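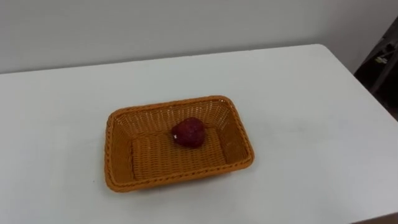 Palville vende cestas rectangulares trenzadas para pan, fruta y mesa desde su tienda en línea y a través de distribuidores. En esta página están las preguntas que más llegan al correo de atención, con las respuestas que damos por escrito. Muchas tratan de la forma: una cesta baja, con las paredes inclinadas hacia dentro y el fondo plano, tiene menos sitio abajo del que parece por arriba. Con una sola pieza dentro, como la roja de la foto, casi todo el fondo queda libre, y se ve bien que el tejido del suelo es más cerrado que el de la pared de atrás. Las dudas sobre pedidos y devoluciones van al final.

Última revisión: 2022-10-30

¿De qué material son las cestas?
Las de la serie Hattar son de ratán sintético, una fibra plástica trenzada. Las de la serie Wellent son de mimbre natural y se venden aparte. En las fichas figura siempre el material. Los cuidados que se explican en esta página son para la fibra sintética, salvo donde se dice otra cosa.

¿Pueden estar en contacto directo con alimentos?
Con pan entero y fruta sin pelar, sí. Para pan cortado, bollería con azúcar o fruta lavada recomendamos poner un paño o una servilleta de papel en el fondo. Las migas pequeñas se meten entre las tiras y luego cuesta sacarlas. No hay que servir nada caliente recién salido del horno sin paño: la fibra puede deformarse.

¿Cuánta fruta cabe?
Depende de la fruta y de la cesta, y preferimos no dar una cantidad. En cestas bajas conviene una sola capa. Si se amontona, las piezas de arriba se apoyan en el borde y las de abajo se golpean. Para uvas, cerezas y fresas, una capa y consumo en el día.

¿Por qué la pared tiene huecos y el fondo no?
El tejido abierto de los laterales deja pasar el aire. El fondo lleva un tejido más denso para que la fruta pequeña no se encaje y para que la base no ceda con el peso. No es un defecto que se vea la mesa a través de la pared. Si los huecos del fondo son tan grandes como los de un lateral, escríbanos con una foto.

¿Cómo se limpian?
Primero se vuelcan y se sacuden. Después, cepillo seco de cerdas blandas, siguiendo la dirección de las tiras. Si hay manchas, agua tibia con unas gotas de jabón neutro, aclarado y secado boca abajo sobre un paño, con algo debajo de una esquina para que corra el aire.
No usar lejía ni estropajo metálico. El lavavajillas no estropea la cesta la primera vez, pero con el uso la trenza del borde se abre.

Se me ha manchado de fresa. ¿Sale?
En la fibra sintética suele salir con agua y jabón si se limpia el mismo día. En las Wellent el jugo entra en el mimbre y queda marca. Con limón se aclara un poco, pero también se aclara el mimbre de alrededor.

¿Qué es la trenza del borde y qué hago si se suelta una punta?
Es el remate grueso que rodea toda la boca de la cesta y sujeta las paredes. Si asoma una punta, no la corte a ras. Métala por debajo de la vuelta siguiente con una aguja lanera o con la punta de un palillo. Si se ha soltado un tramo más largo que un dedo, la cesta entra en garantía durante los primeros 2 años.
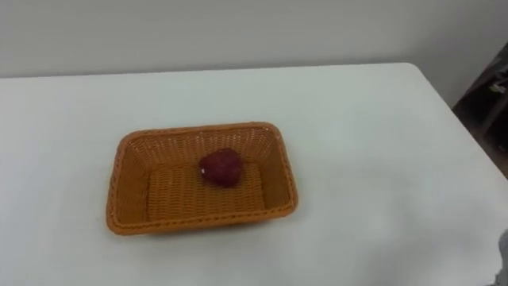
Cuaderno de uso y cuidado – Pág. 2

¿Marcan la mesa?
Sobre una superficie lisa y clara, la base de fibra sintética no deja marca si está limpia y seca. Lo que raya es la arena o la sal que se queda debajo. Levante la cesta para moverla, no la arrastre, sobre todo en mesas lacadas. Si la mesa es muy lisa y la cesta resbala, un par de topes transparentes de los que se ponen en las puertas de los armarios bastan. Nosotros no los incluimos.

¿Qué color es exactamente? En la pantalla la veo más naranja.
El tono se llama «miel» en el catálogo y es un marrón anaranjado. El borde suele verse más intenso que el interior porque es más grueso y recibe la luz de otra manera. Sobre un fondo blanco o gris claro el naranja se nota más, y sobre madera oscura tira a marrón. Entre una partida y otra puede haber una diferencia pequeña. Si va a comprar varias para la misma mesa, pídalas en un solo pedido.

¿Se pueden apilar?
Sí. Las paredes se abren hacia arriba y una cesta entra en otra del mismo tamaño. No las apriete – luego se agarran por la trenza y al tirar se deforman las esquinas. Para guardarlas mucho tiempo, una hoja de papel entre cesta y cesta.

Ha llegado con una esquina hundida por el transporte. ¿Tiene arreglo?
Casi siempre. Ponga la cesta en agua tibia un rato, empuje la esquina desde dentro con la mano y déjela secar con un objeto que haga presión, por ejemplo un táper lleno. Si al día siguiente sigue igual, se la cambiamos. Este método no vale para las Wellent.

¿Sirven para algo que no sea comida?
Muchos clientes las usan en la entrada para llaves y correo, en el baño para toallas de mano o en un escritorio. Una cesta que ha tenido productos de limpieza o cosmética no debería volver a la mesa con pan.

¿Venden la fruta decorativa que aparece en algunas fotos?
No. Palville solo vende cestas y paños.

¿Cuánto tarda un pedido?
Los pedidos de tienda salen en 2 días laborables y los envía Skiker. En diciembre el plazo es más largo y se avisa en el carrito antes de pagar. El número de seguimiento llega por correo cuando el paquete sale del almacén.

¿Hacen precio para hostelería?
A partir de 100 unidades del mismo modelo y tono. Hay que pedir presupuesto por correo, indicando la referencia y si se quieren con paño. La referencia de la cesta rectangular baja en tono miel es la 3433.

¿Puedo devolver una cesta ya usada?
Si ha estado en contacto con alimentos, no, salvo defecto de fabricación. Para un defecto pedimos dos fotos: una de la cesta entera, desde arriba y un poco de frente, y otra de cerca de la zona dañada. No hace falta la caja original.

¿Con quién hablo si mi duda no está aquí?
Las consultas de uso y garantía las contesta Rasha Abou Jaoude desde el formulario de contacto. Indique el modelo, el tono y el número de pedido si lo tiene a mano.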